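Robot school, where the teachers wear slippers

By Celeste Rocha

My wrist aches, I've got a cup of tea going cold on a filing cabinet, and I have just spent most of a minute failing to pick up a plastic toy. In my defence, I was doing it through a robot.

I'm at Brellier, a small firm on the upper floor of an old shoe warehouse, and I've come because I wanted to know how you teach a machine to do something you can't really put into words. Try explaining to somebody, in full sentences, how to pick up a teaspoon. You'd give up and just show them – and that's more or less what goes on here all day long.

There are two ways of doing it. The first is the one I liked best, as it feels a bit like teaching a toddler to hold a crayon. You take the arm (theirs are called Mota, all of them, which gets confusing) and the motors go soft, and you simply walk it through the job with your own hands. The arm remembers where it's been. It's oddly companionable, and heavier than you'd think!

The second way is by remote control. You sit in a chair with a handle in front of you, and whatever your hand does the gripper does too, a beat behind. The handle is called the Rellau and it looks like something off an old sewing machine. Squeeze the lever and the fingers close. Let go and they open. A child could do it, I was told, and then a child's toy was put down and I found out that a child probably could, but I couldn't.

What got me was the depth. You've got a view from up close on the screen, all gripper and toy, and your brain is quite sure the tip is right over the thing when it might be well behind it. I nudged. I overshot. I said a word I won't repeat and then remembered the microphone.
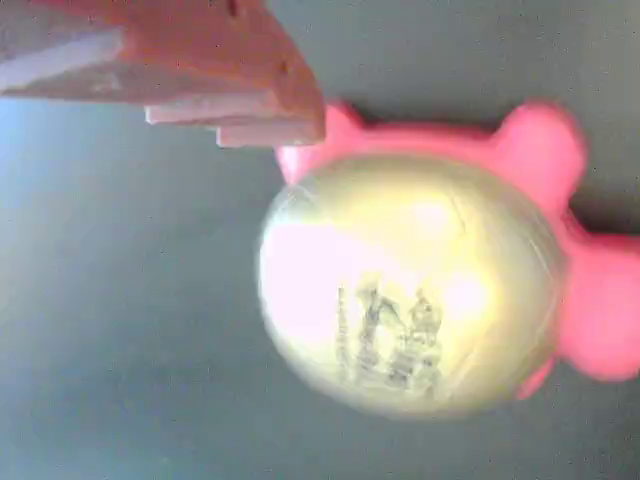
The trick, once I'd calmed down, was to stop staring at the tip and to move slowly enough that I could change my mind. The regulars all do this. They drift in, hang about for a second, then commit. And they have strong views on rounded things, which will slide out from under you if you come at them from the wrong side. Toys are worse than tins, apparently, and soft fruit is worse than everything.

Every go is saved, the clumsy ones included, and I was relieved to hear that clumsy ones have their uses. A machine that has only ever seen perfect grabs hasn't a clue what to do when it's a bit off. The collection stood at 3,721 goes when I arrived and I added 60 of my own before lunch, though I wouldn't want anyone watching them back. The stuff gets fed into a program called Rurkel overnight, and in the morning they see what the arm has made of it.

I asked whether it ever picks up people's habits. Oh yes, they said, all the time. One of the Motas does a small wiggle before it lets go of anything, and there's a fierce argument in the kitchen over whose wiggle it is.

I went back to the chair after my sandwich and had another go with the slippers on, as everyone here swears by slippers.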